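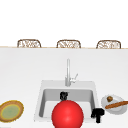 *Equipo de simulación, Club de Robótica Bonach. Revisión de febrero, con comentarios.*

Lista de comprobación de la escena «cocina» antes de abrir las prácticas de manipulación al resto del club. Se revisa en el simulador del aula y después se pasa al brazo real del taller solo lo que quede marcado. Lo que no está marcado se queda pendiente y no se usa con alumnos de primer curso.

Ámbito: escena de encimera con fregadero, perfil de brazo Flandmont, controlador escrito por los grupos de tarde. La escena de pasillo tiene su propia hoja.

## 1. Escena y objetos

- [x] La escena carga sin errores en los puestos del aula.
- [x] Encimera, fregadero y grifo en su posición de referencia.
- [x] Taburetes al otro lado de la barra, solo como fondo.
- [ ] Todos los objetos tienen malla de colisión propia.
- [x] La esfera roja se distingue bien del resto.
- [ ] Los alimentos del plato tienen masa asignada.

Comentarios: la esfera tapa parte del borde delantero del fregadero en la vista de trabajo. Para el ejercicio de alcance sirve. Para el de detección de bordes hay que apartarla o bajar su escala, y conviene decidirlo antes de repartir el enunciado, porque dos grupos ya han entregado código que la usa como punto de referencia.

El plato de la derecha se dejó con las dos piezas, la redonda y la alargada. La alargada rueda en cuanto se toca el plato. Falta fricción. El plato de borde rugoso de la izquierda no da problemas, pero en el fichero tiene un nombre provisional y hay que cambiarlo; quien lo edite, que actualice también la lista de objetos del controlador.

Los taburetes no tienen colisión y no la van a tener. El brazo no debe pasar de la franja de color madera del fondo de la encimera. Si un programa la cruza, se considera fallo aunque no choque con nada.

## 2. Pinza

- [x] Las piezas negras de la pinza se ven en contraste con el blanco.
- [x] La apertura máxima coincide con la del perfil Flandmont.
- [ ] El cierre se detiene al detectar contacto.
- [ ] La fuerza de cierre está limitada en el fichero de configuración.
- [x] La orden de abrir tiene prioridad sobre cualquier otra.

Comentarios: el límite de fuerza está ahora escrito dentro del programa de cada grupo. Eso no vale. Tiene que estar en la configuración común, con permiso de solo lectura para los alumnos. En la prueba del domingo un programa cerró sobre la esfera y siguió apretando hasta que el simulador la expulsó de la escena. En pantalla no pasa nada, en el taller se rompe un dedo de la pinza.

Queda pendiente también el negro de la pinza. Tiene tan poco sombreado que cuesta saber hacia dónde está girada. Propuesta: poner una marca clara en una de las caras, igual que la cinta que lleva la pinza del taller.

## 3. Zona del fregadero

- [x] La profundidad del seno está medida y anotada en la hoja de la escena.
- [x] El brazo entra y sale en vertical.
- [ ] Margen de 42 mm respecto a las paredes interiores.
- [ ] Trayectoria de salida definida si se pierde la conexión.
- [x] El grifo figura como obstáculo fijo.
- [ ] La palanca del grifo figura como obstáculo fijo.

Comentarios: el grifo está modelado como un solo cilindro y la palanca quedó fuera. Es el fallo más fácil de pasar por alto de toda la lista, y el planificador traza rutas que atraviesan la palanca sin avisar. Hay que añadir una segunda forma de colisión, inclinada hacia la derecha como la palanca.

El margen con las paredes se cumple cuando la pinza baja centrada. Si baja hacia una esquina, no. Mientras no se corrija, el ejercicio de recogida dentro del seno se hace únicamente con el objeto en el centro.

La pérdida de conexión se probó a mano, quitando el cable de red del puesto. El brazo simulado se quedó parado dentro del fregadero. Lo que queremos es que se quede parado y espere confirmación — no que intente subir solo. Falta escribirlo en el controlador y repetir la prueba.

## 4. Límites de movimiento

- [x] Velocidad reducida activada por defecto.
- [x] Tiempo máximo por intento: 2000 ciclos de control.
- [x] Parada por salida de la zona de trabajo.
- [ ] Aviso sonoro en el puesto antes del primer movimiento.
- [x] Los límites no se pueden cambiar desde la cuenta de alumno.

Comentarios: el tiempo máximo corta bien. Algún grupo se queja de que es corto para la tarea del plato. Se mantiene. Si un programa necesita más, lo normal es que esté dando vueltas alrededor del objeto, y eso se corrige en el programa.

El registro acumula más de 3400 intentos desde que se abrió la escena y ocupa demasiado en el servidor Urbańczyk. Hay que vaciarlo después de copiar los casos de colisión, que son los que se usan en la sesión de repaso. No borrar la carpeta entera: ahí están también las calibraciones.

## 5. Paso al brazo real

- [ ] Puntos abiertos de las secciones 2 y 3 cerrados.
- [ ] Cinco ejecuciones seguidas en simulación sin contacto con fregadero ni grifo.
- [ ] Pulsador de parada comprobado ese mismo día, con el brazo en movimiento.
- [ ] Zona delimitada en el suelo y despejada de mochilas y cables.
- [ ] Gafas para quien esté dentro de la línea amarilla.
- [ ] Una persona al pulsador durante toda la prueba, sin otra tarea.
- [x] Maqueta de encimera fijada a la mesa.

Comentarios: la maqueta se atornilló y ya no se desplaza. El seno es algo menos profundo que el del simulador, así que la altura de bajada se tiene que leer de la maqueta. No copiar el valor de la escena.

Las ejecuciones se cuentan seguidas. Si falla la cuarta, se empieza de nuevo. La persona del pulsador no lleva el portátil ni apunta resultados, eso lo hace otra del mismo grupo.

En el taller se usará una pelota blanda en lugar de la esfera rígida hasta que el límite de fuerza esté en la configuración común.

## Resultado

Escena apta para prácticas en simulación, con las restricciones anotadas en las secciones 1 y 3. **No apta** todavía para pasar al brazo real.

Por orden de prioridad:

1. Límite de fuerza y detección de contacto en la pinza.
2. Colisión de la palanca del grifo.
3. Comportamiento ante pérdida de conexión.
4. Margen en las esquinas del seno.
5. Masa y fricción de las piezas del plato.

La nueva revisión se hace con esta misma hoja, sin borrar los comentarios anteriores. El encuentro de Soscombe pide la lista completa firmada junto con el código, de modo que los grupos que vayan a presentarse tienen que tener cerrados por lo menos los cuatro primeros puntos cuando envíen la inscripción.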